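Wall cupboard

A wall cupboard, also called an upper cabinet or wall unit, is a storage box fixed to a wall above the floor, most often over a kitchen worktop. It usually has one or more doors and a small number of shelves. The term is sometimes stretched to cover open shelving and plate racks, though most kitchen sellers keep these apart.

Origins

Popular accounts often trace the wall cupboard to a single inventor or workshop. None of these claims is well supported. The most repeated one names a joiner's bill of 1704 listing a "hanging press with door", but the bill is known only from a later copy, and the word "press" was used loosely for many kinds of furniture. Small hanging cupboards for salt, spices and medicines were in household use well before that date, and it is doubtful that any one maker can be credited.

The matched row of cupboards fixed above a worktop is much younger. It spread with the fitted kitchen during the twentieth century, when factory-made units became cheap enough for ordinary homes.

Doors and hinges

Most doors are hung at the side on concealed hinges, which can be adjusted with a screwdriver after fitting. Lift-up doors are sold as safer for the head, since they do not swing out at face height. They can also be hard for shorter people to close — a drawback that sales material tends to leave out. The outer face and the inner face of a door are often finished in different colours, with white a common choice for the inside.

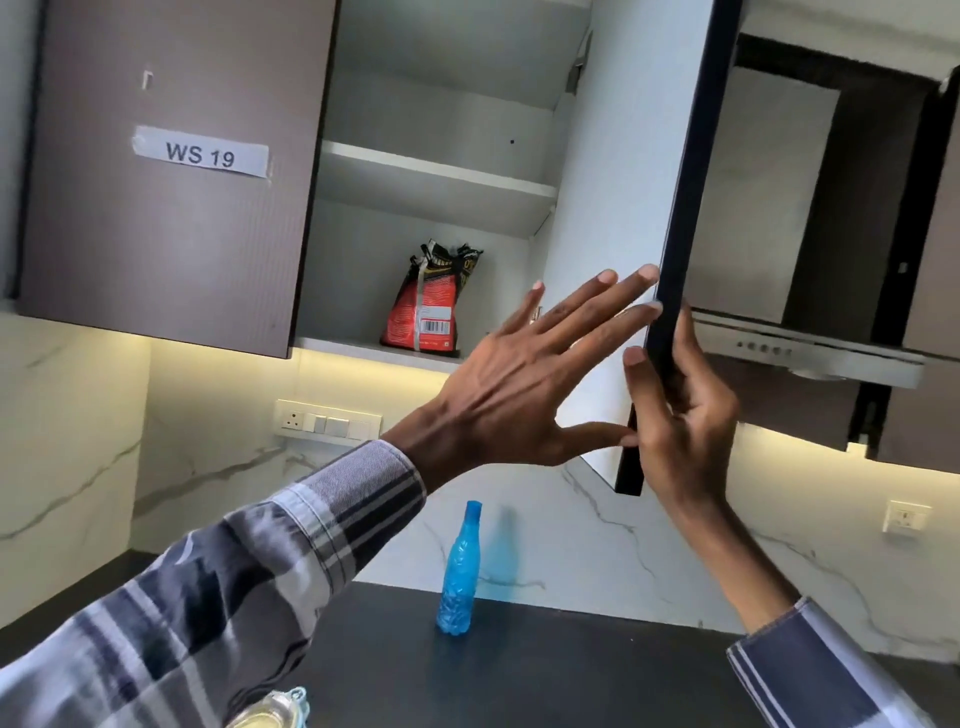
An upper kitchen cabinet door with a dark navy edge and a white inner face.

Height and reach

Published advice on fitting height varies, and much of it repeats older advice without saying where the figures came from. The writer Fabian Wieser has argued that such rules describe an average user who may not live in the house at all. His own proposal, to set the lowest shelf by the elbow height of the main cook, has not been widely tested either.

Claims about storage

Makers often state how much a wall cupboard can hold. The Ceria and Mirzaei ranges, for example, quote load limits per shelf, but a shelf limit says little about the wall behind it. Fixings in plasterboard can fail well below the stated load. Claims that closed cupboards keep food fresher than open shelves are also common — the benefit depends mainly on light and heat, and a cupboard beside a cooker may do worse than a shelf across the room.

See also
Fitted kitchen
Larder
Plate rack
Worktop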